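Sourdough at 50% whole rye: who's doing it?
Bread & Baking > Starters and Sourdough

pkeane_bakes
Posted May 14, 2020
I finally got a 50% rye loaf I'm in love with! It's dense but not gummy, with a crust that crackles when you squeeze it. 500 g flour total, half whole rye and half bread flour, and the starter fed the night before. I let it go until it was domed and just starting to show pinholes on top. Tell me yours, I want to try everybody's!
Philomena Keane

crumbcounty
Lovely! How much water? I'm stuck at 400 g and my dough is like wet cement.

pkeane_bakes
It IS wet cement, that's rye for you! I'm at 390. Wet hands, a scraper, and don't knead it, just stir and smooth it into the tin.

oldmill_dan
I have to disagree on the tin. A free-standing loaf has so much more crust, and crust is the whole point of rye. Proof it in a basket, seam side up, and get it into the oven early.

wingsze_t
Dan, I tried that twice and got two pancakes (tasty pancakes, but still). At 50% I'm with Philomena. Below 30% I'd go free-standing any day.

oldmill_dan
Underproofed pancakes or overproofed pancakes? They're different animals.

wingsze_t
Over, I think. My kitchen runs warm and I went by the clock. Okay, I'll give it one more go in June when I have a week off!

crumbcounty
Does anyone put caraway in? My husband says it's not rye bread without it, and I say it tastes like a dentist's office.

pkeane_bakes
Team caraway, but toast it first! Totally different flavor.

oldmill_dan
No seeds. Let the rye talk.

wingsze_t
Here's my routine so far, please pick it apart:

1. Feed the starter with rye only, the night before.

2. Mix everything in one bowl and leave it covered until it has puffed up by half. 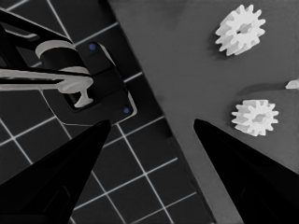 3. Scrape into a greased tin, smooth the top with a wet spatula and dust with flour.

4. Bake hot for 15 minutes, then turn it down and give it another 40.

5. Wait a full day before slicing. I know, I know.

crumbcounty
A full day?! I barely make it to lunch.

pkeane_bakes
Step 5 is the best one on the list! The crumb sets up and the flavor gets so much deeper. I'd only change step 2 and stop a little sooner if your kitchen is that warm.

oldmill_dan
Agree on stopping sooner. Still disagree on the tin.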